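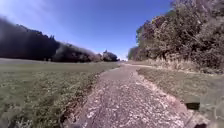 아르쿠라 초지 산책로 이용 안내

Feb 26, 2018

드레스네스 소식지에 산책로 상태를 묻는 글이 여러 차례 들어와 이번 호에 정리해 싣습니다. 아르쿠라 초지를 지나는 길은 전체 길이가 2,526미터이며, 자갈과 흙으로 된 구간과 포장 구간으로 나뉩니다. 자갈길 구간이 거의 2,000미터이고 나머지가 포장 구간입니다. 두 구간 모두 연중 개방되어 있고 이용료는 없습니다.

자갈길 구간은 폭이 좁고 바닥이 고르지 않습니다. 자갈이 얇아져 흙이 드러난 자리가 있고, 얕게 팬 바퀴 자국도 남아 있습니다. 길 가장자리는 따로 경계석을 두지 않아 풀밭과 바로 이어집니다. 평소 신는 운동화로 걸어도 무리는 없으나 비가 온 다음 날에는 밑창이 두꺼운 신발을 권합니다. 유아차는 바퀴가 큰 것이 낫습니다. 자전거는 탈 수 있지만 보행자가 앞에 있으면 속도를 줄여 주십시오.

초지 쪽으로는 자유롭게 들어갈 수 있습니다. 다만 숲 가장자리는 카다르드 농장과 맞닿아 있으니 나무 사이로 난 샛길은 이용하지 마시기 바랍니다. 개는 목줄을 한 상태로 데리고 다닐 수 있으며, 배설물 봉투는 입구의 수거함에 넣어 주십시오. 수거함은 모두 4곳에 있습니다.

포장 구간은 오래되어 표면이 많이 낡았습니다. 잔금이 넓게 퍼져 있고 떨어져 나온 작은 조각들이 노면에 흩어져 있습니다. 특히 흙길과 만나는 지점 바로 앞은 포장이 부스러져 흰빛 자갈과 섞여 있으므로 자전거나 휠체어를 이용하시는 분은 천천히 지나가시기 바랍니다. 양쪽 가장자리가 노면보다 조금 높아 발이 걸릴 수 있습니다.
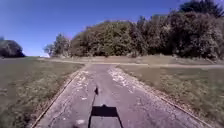
흙길과 만나는 지점으로 이어지는 포장 구간.

보수는 코바체비치 토목이 맡습니다. 9월에 시작하며 공사 기간은 2주입니다. 부스러진 부분을 걷어 내고 다시 포장한 뒤, 금이 간 곳을 메우는 순서로 진행합니다. 가장자리에 쌓인 흙과 길 위로 넘어온 풀도 함께 정리합니다. 자갈길 구간은 이번 공사에 포함되지 않으며, 자갈 보충 여부는 내년 예산을 짤 때 다시 검토합니다.

공사 기간에는 포장 구간의 통행이 제한됩니다. 초지 쪽 임시 통로를 표시해 둘 예정이니 안내판을 따라 주십시오. 입구 주차장은 공사 차량이 함께 쓰게 되어 자리가 줄어듭니다. 가까운 곳에 사시는 분은 걸어서 오시는 편이 편합니다.

그 전에 노면이 크게 파인 곳이나 길을 막은 나뭇가지를 보시면 드레스네스 주민 사무소 창구에 알려 주십시오. 가장 가까운 수거함의 번호를 함께 적어 주시면 위치를 빨리 찾을 수 있습니다.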